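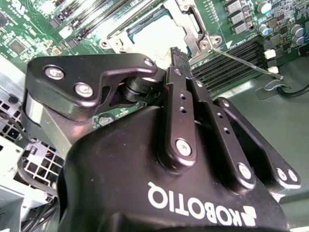
Bistwood発、2024年11月1日

セル担当各位

返事おそくなりました。昼前からずっとセルの中にいたので、まとめて書きます。下に引用したやつに順番に。長いです、急いでるので変換ミスは読みかえてください。

先に結論だけ。
・指先の当たり位置ずれ、原因はほぼ手首カメラのブラケット側。指のリンクもゆるんでたけどそっちは主犯じゃない
・Brumar側の座標はいじってないです。いじらないで
・夜間の連続運転はまだ再開しないこと

>> 先週から、3号セルの指先が基板のCPUソケットに対して
>> 毎回手前側に寄って止まるようになっています。
>> 治具の座標を取り直したほうがいいでしょうか。

取り直さないでほしい。5月にも同じ話があって、あのとき座標を書き換えて一週間くらいは合ってるように見えて、そのあと別の基板で全部ずれた。復旧に二日つぶれたやつです。同じことやりたくない。

今日やったのは、まず低速でソケットの手前まで寄せて止めて、カメラの絵と実物を横から見比べるとこから。添付がそのときの手首カメラの絵です。右の指先のパッドがソケットのすぐ下の空間を向いてるところ。ここから先には動かしてません。金具のレバーが近いので、この位置で横に振る動作は手動でも禁止でお願いします。引っかけたら基板ごと持っていく。

横から見た感じだと、実物の指先はカメラで見るより奥にいる。つまりアームは来るべきところに来ていて、カメラのほうが嘘ついてる。で、カメラのブラケットを指で押したら、動いた。目でわかるくらい動いた。締結が甘いです。

>> 指のリンクのネジに合いマークが見当たりません。
>> 前はあったと思うのですが、消してしまいましたか。

消してないです。というか指アセンブリを予備と入れ替えたときに、予備のほうに最初からマークを引いてなかったんだと思う。記録見たら交換の行はあるのに「合いマーク」欄が空白。交換した人を責める気はないけど、欄が空白のまま閉じられる様式がよくないので様式を直します。

頭が銀色のネジなので黒のリンクの上だと場所はすぐわかる。ただ、マークがないとゆるんだかどうかは回してみるまでわからない。回してみたら右の指の根元側でひとつ、手応えなしに少し回りました。残りは効いてた。ひとつだけなので、ずれの説明としては弱い。開閉のがたつきにはなってたかも。

手順(今日やったとおりに書きます。次の人はこの順で)

1. セルを保全モードに。扉のキー抜いてポケットに。ここ省略しない
2. 指を半開で止める。全閉だと内側のリンクに工具が入らない
3. 基板に養生シートをかける。ネジ落とすとスロットの間に入って出てこないです。経験者は語る
4. 外側のリンクから順にネジを当たる。増し締めではなく「当たる」。動かなければそこで終わり
5. 動いたのがあれば一度抜いて、古いゆるみ止めを拭いて、新しく塗って戻す
6. 合いマーク。白の細いほうのペンで。太いほう使うとリンクまではみでて次に読めない
7. 指先パッドの表面を見る。溝に粉が詰まってたら乾いたブラシ。溶剤つかわない
8. 全開と全閉をゆっくり往復、音を聞く
9. 養生シートはがす前に、工具トレイの本数を確認

工具は棚のErdemのキットのをつかってください。引き出しの奥にあるバラのレンチは先がなめてるので捨てます。捨てたら怒られそうなので先に言っときます。捨てます。

>> パッドの交換時期はどう見ていますか。
>> カウンタが802で交換予定となっていましたが、
>> まだ模様は残っているようです。

802は前の材質のときの数字で、今のパッドには関係ないです。設定が残ったままになってた。申し訳ない、これはこっちの消し忘れ。いまのカウンタは3194まで行ってて、それでも滑りの記録は出てない。なので回数で決めるのはやめて、週の点検で溝の見え方と、試験片を挟んで引いたときの手応えで決めたい。主観だといわれればそうなんだけど、回数で替えて新品のパッドがなじむまで位置がふらつくほうが困る。

表示は消しておきました。保全画面の警告がでなくなるので、でないからといって見なくていいわけではないです。念のため。

>> 筐体側の配線がアームの可動範囲に
>> 近い気がするのですが問題ないですか。

見ました。シャーシの通気口のあたりの下に色つきの線の束があって、今の姿勢だと余裕はある。でも手首を反対側にひねる退避姿勢のとき、指の外側のリンクがどこまで来るかは確認してない。これは明日以降。それまで退避は上方向だけにしてください。プログラムの退避点はもう上だけに変えてあります。Prarngateの共有に上げた版が最新。手元に古いの残してる人は消して。

反対側の黒いケーブルはクリップで押さえてあるやつ、あれはそのままで。前にだれかが邪魔だといってはずして、次のシフトがそれ知らずに動かして、というのがあったので。はずしたら戻す。戻せないなら札を下げる。

カメラのブラケットについて

いま仮締めの状態です。本締めは専用の座金がないとだめで、在庫がなかった。発注済み、Bistwoodの倉庫に届いたら連絡もらえることになってる。別の座金で代用しないでください。厚みが違うとカメラの傾きが変わって、校正からやりなおしになる。

座金が来たらやること:
・ブラケット外して当たり面を拭く。今日見たらバリみたいなのが角にあった、軽くさらう
・座金入れて対角に締める。一気にいかない
・合いマーク
・校正板でカメラ校正。Brumarの校正画面の「手先」のほう。「治具」を押さないこと。並んでて紛らわしい、わかる、でも押さないで
・終わったらソケット、メモリスロット、端の白いコネクタの順に寄せて、目視で横から確認。ソケットだけ合ってて端でずれるのが一番気づきにくい

最後のところ大事なので補足。前回の校正記録、ソケットのまわりしか確認してなかったです。カメラが傾いてるときは真ん中は合うのに端がずれる。なので基板の端で必ず見る。写りで判断しないで横から見る。照明がソケットの中に強く入って白っぽく飛ぶので、カメラ画像だけだと深さがほんとにわからない。照明の角度も変えたいけど、変えると検出のしきい値も変わるので今は触らない。一度に変えるのはひとつだけ。

>> それと、停止ログの件ですが、
>> 力の上限超過で止まったものが多いようです。
>> 上限を上げても構いませんか。

だめです。上げないで。

ログ見たら5月からの停止が162件あって、力の上限で止まってるのは大半がソケットまわり。上で書いたとおりカメラがずれてたなら、指が本来あたらないところにあたって、それで正しく止まってただけ。上限は仕事してる。上げてたら金具かレバーを曲げてました。ブラケット直してからまだ出るようなら、そのとき相談しましょう。

ログのほうで困ってるのは、停止のあと誰がどう復帰したかが書いてないこと。「復帰」だけの行がずらっと並んでて、手で逃がしたのか、リセットだけで続行したのかがわからない。一行でいいので書いてください。「手動で上に逃がした、傷なし」とか、そのくらいでいいです。

今夜から次の連絡までのきまり
・運転は日中、人がいるときだけ
・速度は低速のまま。上書きしない
・基板への接近はソケット手前の待機点まで。そこから先の把持はやらない
・朝いちでブラケットを指で押してみて、動いたら運転しないでこのリストに書く
・合いマークの写真を撮って共有の「指」フォルダに。ファイル名に号機を入れて

あと、予備の指アセンブリ。箱に「点検済」と札がついてるやつ、何を点検したのか書いてないので未点検扱いにします。札をはがして棚の下段にうつしました。探してなかったらそこです。時間ある人、上の手順の4から6だけでいいのでやっておいてもらえると助かる。

手順書の改版はまだ途中。今日のこのメールを仮の手順として使ってもらって、違うとこがあれば直接返信で。個別にもらうと埋もれるのでリスト宛てにおねがいします。印刷して扉に貼ってある古いほうは、パッドのところが間違ってるのではがしました。跡がきたないのはごめん。

まだ書いてないことあった気がするけど部屋しめる時間なので一旦送ります。座金きたらまた。

3号セル保全当番

> (以下、元のメッセージ)
> セル担当の皆様
>
> 3号セルの位置ずれについて、気づいた点をまとめました。
> 先週から、3号セルの指先が基板のCPUソケットに対して
> 毎回手前側に寄って止まるようになっています。
> 治具の座標を取り直したほうがいいでしょうか。
> 指のネジの合いマーク、パッドの交換時期、配線の距離、
> 停止ログの件もあわせてご確認いただけますと幸いです。
> こちらでは判断がつかないため、いまのところ何も
> 変更しておりません。
> お手すきのときにお返事ください。

このリストの最近の投稿
・Re: 校正板の保管場所について
・Prarngate共有フォルダの整理(古い版を消します)
・Brumar 保全画面の表示が英語に戻る件
・Erdemキットのレンチ不足
・Re: Re: 養生シートの追加発注
・退避点の変更のおしらせ
・Bistwood倉庫の受け取り時間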